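Project report – music release campaign
Group 4, final version (the January deadline one)

## What we did

We followed one independent release from upload to week six. The band is Husdale, four people, guitars and a drum machine, first EP. The single is called "Letholm". They let us see their numbers as long as we did part of the promo work for free, so this is half a study and half a list of stuff we tried.

Question we started with: does a music video still help a small act, or do short clips do the same job for less money? Our supervisor said that was too broad. It is. We kept it anyway and only looked at the first six weeks.

## Background

Short version, the long one is in the proposal. Small acts used to save up for one video and push it everywhere. Now most of the ones we looked at put out a bunch of vertical clips and maybe a lyric video. Reading for this was mostly trade blogs and two class texts, so don't lean on it too hard.

Husdale had already paid for a video. Shot in one day in a parking garage, edited over two weekends. Cost them $400, most of it for lights and food. It looks better than that.

## Method

Three channels:

- full video on the band's own page
- 12-second clips cut from the video
- audio only, sent to playlist people

We kept a shared sheet and filled it in every Friday. Views, saves, new followers, comments. For the playlist part we wrote to 60 curators through Urio, a submission site that lets you send a track with a short note. Same note for all of them, just swapped the name at the top. Probably a mistake, see below.

Comments got sorted by hand into "about the song", "about the video" and "other". Two of us did it separately and then compared. We disagreed mostly on jokes.
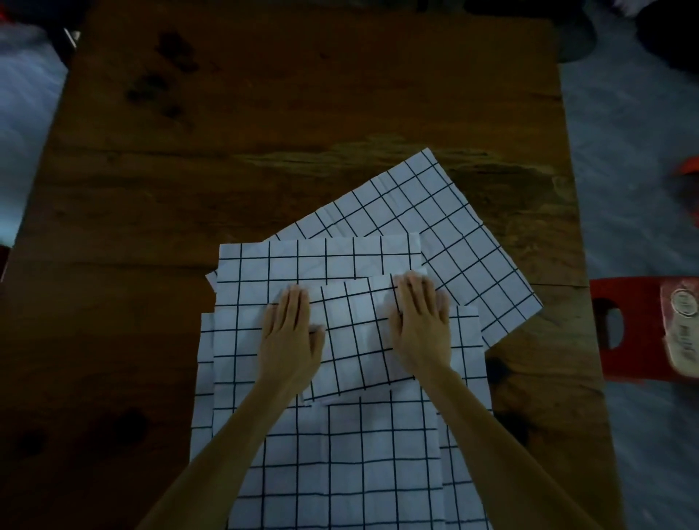 The clips went up first, three of them in the week before the release. Then the full video on release day at 6 p.m., then more clips after that. We wanted to test the other order too but there was only one single to work with – so no comparison there.

## Results

The full video got to almost 1,000 views in six weeks. Not huge. Most of it came in the first four days and then it flattend out. The clips did better on raw views but very few people went from a clip to the song. The one clip that did move people was the chorus with the lyrics on screen. No effects, plain white text.

Of the curators we wrote to, 38 never answered. The rest were mostly polite no's. A handful added the track, and one of those lists, run by a small blog called Prumura, brought in more saves than everything else put together. We did not see that coming. Their list is short and the people on it seem to really listen to it.

Comments: people under the full video talked about the video. People under the clips talked about the song, or just tagged friends. Makes sense when you think about it, but the band was surprised, they had assumed the reverse.

## Problems

Sheet was not filled in for week three. Exams. We went back and took the numbers from the platform charts but saves were missing, so there's a gap in that graph.

One platform changed how it counts views partway through. We left the numbers as shown and marked the date.

Also we are not neutral. By week four we all liked the song and were sharing it ourselves, which messes with a sample this small. We asked the group to stop but can't say for sure everyone did.

The curator note was too long. Two people told us so in their replies.

## What we'd change

Shorter note, fewer curators, picked by hand. Listen to the list before writing to it. Clips with lyrics from day one. Keep the video but put it out a week or two later, when there's nothing else going on – right now everything landed at once and then we had nothing left to post.

And get two acts next time, even if the second one is only a control.

## Still to add

Graphs 2 and 3 are in the appendix folder, labels need fixing. Survey text is there as well. The band asked to read the report before it goes on the course page, so please hold it until thier reply comes in.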